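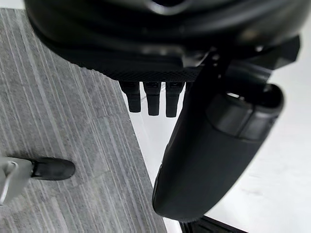

Against Smooth

My kettle has a handle as slick as a dinner plate. So does my flashlight, my drill, and the travel cup I take on the bus into Tullow. I don't remember asking for this. At some point the people who make household goods decided that a thing should have no ridges or bumps anywhere on it, and the rest of us have been dropping things ever since.

I think it's a mistake, and an easy one to fix. The parts of an object that get held should feel different from the parts that don't.

My grandfather's hand drill had a cross-cut pattern on the chuck. You could turn it with oil on your fingers. I still have it, and it works better in winter, with gloves on, than the Evberg cordless I paid real money for. The Evberg has a glossy collar. It looks good in the box.

What the shop light hides

Most of the blame goes to the way things are sold. Under store lighting a smooth curve picks up a highlight and looks expensive. Texture looks dull from six feet away, and on a screen it hardly shows at all.

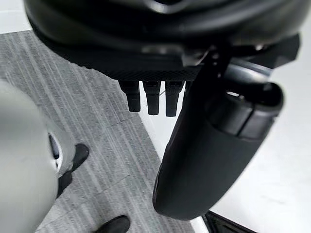
Texture also does a second job that gets less credit, and that is telling you where one part stops and another begins. A smooth shell reflects the lights in a bright room and your eye slides along it. Put a strip of fine crosshatching along the lower edge, darker and more matte than the shell, and the edge is plain even when the whole thing is black. I would like that on a remote control. Mine is one shiny slab, and I pick it up backward most nights.

The usual objection is that texture collects dirt. It does. I scrub the grip on the old drill with a toothbrush when I think of it, twice a year if that, and it takes 2 minutes. Smooth plastic collects fingerprints, and I wipe those off every day.

The other objection is cost. I asked at Gachanja, the hardware store by the bus station, and they had two garden trowels on the wall, same blade, one with a ribbed handle and one without. The ribbed one was 30 cents more. I bought it. It was the last one, and there was a full row of the smooth kind behind it.

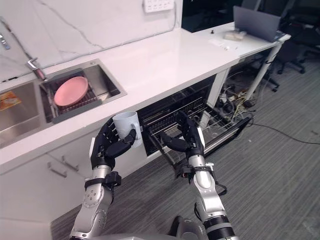 What I would ask for

I'm not after a return to cast iron. I would settle for rougher handles, knobs with ridges on them, and bottle caps that a person of 70 can open without a dish towel. Zarkeck used to put a pebbled grip on its thermos and dropped it when the shape was updated. The old ones sell secondhand for $42, dents and all, and the new one costs less. I take that as evidence.

Until things change, I've been wrapping handles in bicycle tape. It's ugly and it peels in the heat. The kettle is next.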